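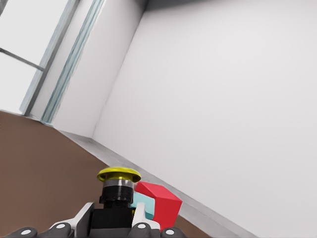 Musyoka Urio asked, before I had my coat off, whether the sim run means the kitting bench goes down to one person in June. I said I didn't know. He said that was what I told the packing side as well, and then they got the labeler.

April 17, 2023. Kitting cell, sim work, Unon line.

Writing his question down first so it doesn't get lost under the numbers again. My last three entries have nothing in them about people and I got called on it, fairly.

Where we are. Skurow want a sim pass on the two-arm cell before Mevstead will release money for the real one. Their slide says 400 trays a shift. I can't find where that came from. Percy can't either, and he sat through the presentation. The bench does 80 an hour on a good morning with two people who talk the whole time, and that includes fixing the bins that come up from stores with the wrong parts in them. The slide has no line for wrong parts.

Using plain cubes as stand-ins for now. Fine for reach and for timing the moves. Tells us very little about the real parts, half of which come bagged. A bag slides and folds and sticks to the next bag. Erasto spends a good bit of his day peeling bags apart with a thumbnail, and it isn't on his job sheet, so it isn't in the Skurow task list either. 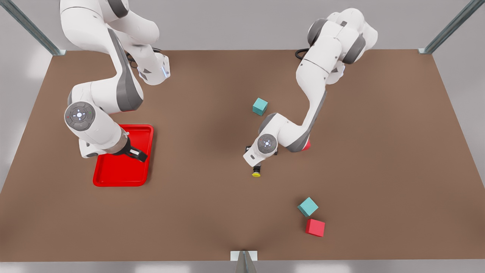

Sim, two-arm layout. Right arm over the red tray, cubes still out on the table.

Things to sort out on this layout:

Tray position. It's on the left half of the table. A person loading or pulling trays would want it at the near edge, and I don't see who planned for that. If someone has to lean in under an arm to swap a tray, the arms have to stop, and then the cycle time on the slide is wrong. Ask Skurow if their figure has tray swaps in it. I bet it doesn't.

Left arm tool. If we go with suction on that side, it needs a test on bagged parts before anyone signs. Not cubes. I want the crinkly bags from Makori, the worst ones.

Stops. Who resets after a stop? Skurow say "the operator". Today that would be Erasto or Gitau. Neither has been asked, neither has been trained, and at their pay grade they aren't allowed to open the guard. So every stop waits on maintenance, and maintenance is Ataberk and whoever he can borrow. He timed his walk over from the press shop at 7 minutes, no hurry, no hold-ups. Put that in the model.

Gitau looked over my shoulder for a while after lunch. He asked which arm was him. Then he asked who does the count check at the end, and I had to go and look. In the Skurow flow the count check is gone because "the system knows the count". Gitau found a short count last June that the system knew all about and had wrong. The customer sent back 1,780 kits the time before that, when the check had been skipped to catch up. I'm keeping the check in my version of the flow, with a person's name on it, until somebody shows me a reason to pull it.

To be fair to the thing — the wrist complaints on that bench are real. Erasto wears a brace by the end of the week. If the arms took the straight pick-and-place and left the bags, the bins and the check to people, I could see it being a better job. That is a different cell from the one being sold to us. It still has two people at it, which I suspect is why it isn't on the slide.

Percy disagrees, for the record. He thinks one person could cover the bags and the check if the bins came up clean from stores. Maybe. They never have.

Next:
Rerun with the tray at the near edge and a swap pause in the cycle.
Add stop and reset time using Ataberk's walk.
Get a box of bagged parts from Makori.
Ask Mevstead in writing what happens to the second bench position. Copy Musyoka on it.

Told Musyoka about that last one on the way out. He wants to see the email before it goes.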